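Chapter 3
Choosing a Gripper Before You Can Afford One

Every lab has a drawer of grippers that looked marvellous in the catalogue. Ours cost more than the robot. This chapter is about trying hardware out in simulation first, where a dropped pot costs you nothing but a little colour in the cheeks.

We will compare 2 grippers, the Grandia and the Travmont, on the same arm in the same kitchen. Each gets 9 attempts per object, under 2 controllers. The counter is untidy on purpose: a tidy one flatters everybody.
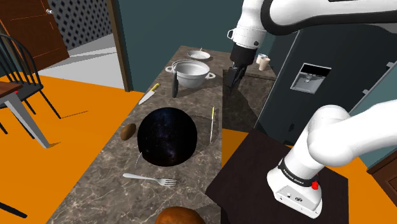
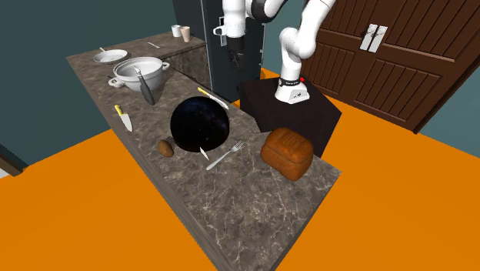
Figures 3.1 and 3.2. The arm and its marble-patterned counter, from two viewpoints.

T. Fontes
Course author and laboratory instructor

Start with the fork. It lies flat, and a flat fork is where a gripper's brochure and its fingers part company. The potato is kinder, being small and forgiving. Leave the pot until you have some confidence to lose.

Before you run anything, write down which gripper you expect to win, and keep the page. You'll want it in Section 3.2, when we change the camera position and nearly all of us change our minds.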